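Feb 8, 2024

## Handout 8: The shared table, and how to draw a plan of one

Hi all, a few notes to go with this morning's session, typed up fast, so forgive the gaps. Bring your tracing paper next time, the cheap roll is fine!

We spent most of the hour on one question I keep coming back to: what does a tabletop do to the people sitting at it? A plain rectangle hands out seats. You get two ends and two long sides, and whoever lands at an end tends to run the meeting whether they meant to or not. A round top is friendlier but it eats floor, and the middle is a long reach (we all tried stretching for the sugar in the Plornthorpe canteen, remember).

Then there are the wavy ones. I love these. A lobed outline gives you a bulge to spread out on and a dip to tuck your chair into, and two people in neighboring dips sit at a slight angle to each other, so they can talk without staring each other down. Measure the dips first when you survey one. Everybody starts with the bulges and then the curve won't close.
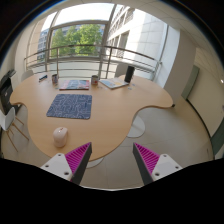 *Fig. 1. Scalloped top in pale wood, on round white pedestal bases.*

Look at where things have drifted. The mugs, the booklet, the notebook and the speaker have all gone to the far edge by the window, and the mouse and mousepad are on the near part. I call that the "parking strip" in my own notes, and you'll find one on nearly every shared table if you sketch it with the stuff still on it. So please, sketch it with the stuff still on it! A plan of a bare table tells me you own a tape measure. A plan with the mugs drawn in tells me how people use the thing.

Pedestals, quickly, as a few of you asked after class. A round base keeps legs away from the rim, so your knees are free pretty much anywhere along the curve. The trade-off is wobble. If someone leans hard on a lobe that sticks out well past the base, you'll feel it across the table. The Gollero catalog calls this "tip margin," and it's in the reader on page 226. Skip the math in the first half of that chapter, the drawings are the good part.

### Drawing the curve

1. Tape a straight string down the long axis.
2. Mark off even steps along it. I use 8 inches on anything big.
3. At each mark, measure square out to the edge, both sides.
4. Plot the points, then join them freehand, lightly. Fix it with a French curve afterward if you must.

Do step 3 twice. My first survey of a lobed top (the old Brultov reading room one) was 34 millimeters out at one corner, and I'd inked it already, ugh. 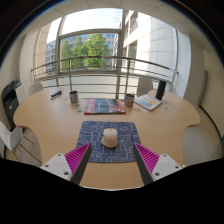
Back to the stuff on top, then, and how much of it to draw. My rule is that anything with a footprint bigger than a coffee cup gets its true outline, and smaller things get a dot and a label. Mats and flat boxes go in as dashed lines. Mugs get a plain circle, no handles, I beg you. If an object sits on another object, draw the bottom one dashed and the top one solid, and it'll still read when it's been photocopied.

Don't tidy before you draw, and don't line things up with the edge of your paper either. If the mat is crooked, your mat is crooked.

### For next time

- One plan of a shared table, 1:10, objects included
- A short paragraph on where the parking strip is, and which seat you'd pick
- Simon, chapter on edges (short, and kind of funny in places)

Drop your sheets in the tray outside the studio.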